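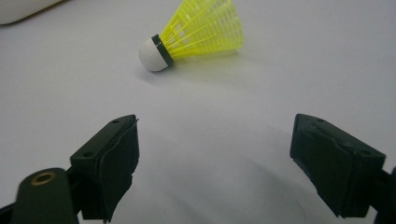
When the sorting bench at the Trumthorpe workshop got its first bit of automation, I thought my list of bench tips would be out of date by lunchtime. Most of them I still use every day, and the new ones are mostly about looking after the things around the machine. Take the pads on the gripper fingers. Ours get wrinkled and start to lift, and a little flap like the one curling off the inner corner of the left finger is your sign to get the tape out. Press it down or trim it before the next batch, and please don't pull at it to see how far it goes (I have done this, and it goes quite far).

Keep the tabletop plain. We went over to white at the Clorkley site first, after Normunds Sepp got tired of hunting for dark little parts on a dark bench, and a yellow shuttlecock on a white top can be spotted by anybody, tired eyes included. Wipe it with a damp cloth and a drop of dish soap, then dry it well. Skip the spray polish - it leaves the top slippery and light things slide away when you nudge them.

Shuttlecocks are our bread and butter, from the clubs and school gyms that send them in by the sack. Plastic skirts get a rinse in lukewarm water and a night on the rack. Don't stack them while they're damp, and don't put anything heavy on top, or you'll spend the morning coaxing them round again with your thumbs. A batch is 300, and it goes much more pleasantly if you tip out 50 at a time.

Now, the people side, which I get asked about more than the cleaning. Tarmo Stankevičius sorted by hand for years and his wrists were bad by the end of every shift. He does the checking and the mending now, and he's the one we all go to when the grip needs adjusting. It wasn't an easy change for him. He missed the chatting that goes with handwork, so we moved the mending table next to the sorting bench and put the radio between the two. If you're rearranging your own shop, do think about who can hear whom!

Two smaller things. Swap jobs every couple of hours, even if one person says they're perfectly happy where they are. And keep a notebook on a string by the bench for anything that drops or jams, with the time and a word or two about what it was. We filled ours up in July and learned more from it than from the manual.

Spare pad tape lives in the second drawer, with the small screwdrivers. Put the lid back on the tin, or the lint gets in.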